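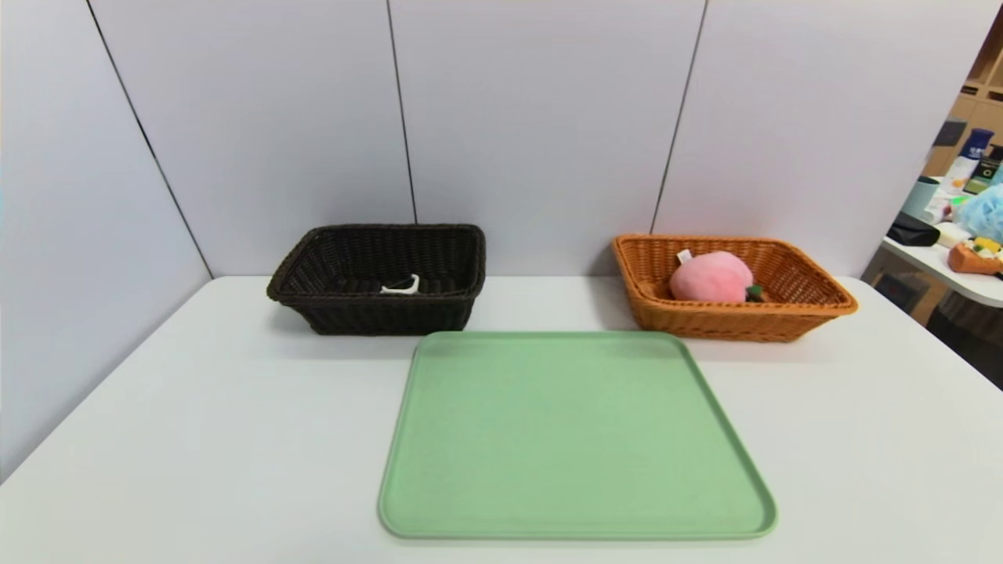 Ticket 217: arm stops short over the brown basket

Opened by: Bereket Feyisa
Status: still open, sort of
Machine: Dernus (the workshop arm, second build)

Right, I've had three evenings on this now so I'm writing it all down before I forget which things I've already tried. The job is dead simple. Pick the peach out of the orange basket, put it on the green tray, then pick the white hook thing out of the brown basket and put that on the tray as well. Peach is fine! Peach has been fine since July. The hook is driving me up the wall.

What happens: Dernus swings over to the brown basket, starts coming down, and stops dead well above the hook. No error on the screen, it just sits there humming until the 600 second timeout kicks in and it goes home.

6 August 2022, morning

Checked the obvious stuff first. Belt tension OK, plugs all pushed in, emergency stop definitely not half pressed (I've been caught by that before). Swapped the wrist cable with the spare from Wuvetti. Same thing.

Then I moved the peach over to the brown basket and ran the hook routine on it. It went straight down and picked it up, lovely. So the arm can reach in there, and I stopped blaming the motors.

Same day, after lunch

Lemlem reckoned the depth reading was getting muddled by the dark weave, with a small white thing sitting up near the front wall of the basket. I had a look at the log and the height it wants to go to is 305, which is more or less the rim. So it thinks the rim is the hook. Good shout, Lemlem.

Tried:
- desk lamp on the left. Worse, the shadow moved and it went for the shadow
- hook in the middle of the basket, away from the wall. Worked twice, then stopped short again
- hook in the orange basket by itself. Worked every time I ran it

Tea time

Nkrumah had me crop the basket edges out before the height gets worked out. Took me ages because I'd put the crop numbers in the wrong file (two files with nearly the same name, my own fault, I'm renaming one). With the crop in it comes down properly and shuts on the hook, but the grip is a bit sideways and it drops it on the way to the tray about half the time.

Still to do

Softer pads on the fingers. Yabsira has some offcuts, can you leave them in the Ititz drawer please?

Put the baskets back where they are in the photo if you borrow the table, the crop only works with them there.

Leaving this open until it's done the whole run without dropping anything.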